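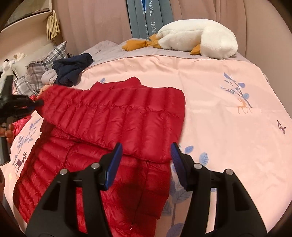 Tinach hand-held gripper, two-finger, sold in pairs

The Tinach is the gripper we built for the Clallthorpe cloth-folding study and now supply to other labs. One person holds a gripper in each hand and does the task as they normally would. The recordings are then used to train a two-armed robot fitted with the same fingers.

Body: matt black, with angular fingers and screwed hinge points
Finger pads: blue, ribbed, replaceable
Supplied: 2 grippers, 4 spare pads, hinge screws, charging lead

What we use it for

Padded coats and jackets are the hardest items in the Ekley garment set. The filling springs back after each fold, and a quilted surface slides out of a smooth jaw. Ribbed pads held the edge of the fabric better in our trials, most clearly on sleeves.

We record in ordinary bedrooms as well as at the bench. Policies trained only on bench recordings did poorly on patterned bedding – they often missed the hem and closed on the duvet. Adding 20 home recordings per garment dealt with most of this. Thin linings are still a problem.

Options

Prins wrist mount, for fitting the same fingers to a robot arm
Spare pads, pack of 4

Lead time is 3 weeks. Pads are not covered by the warranty.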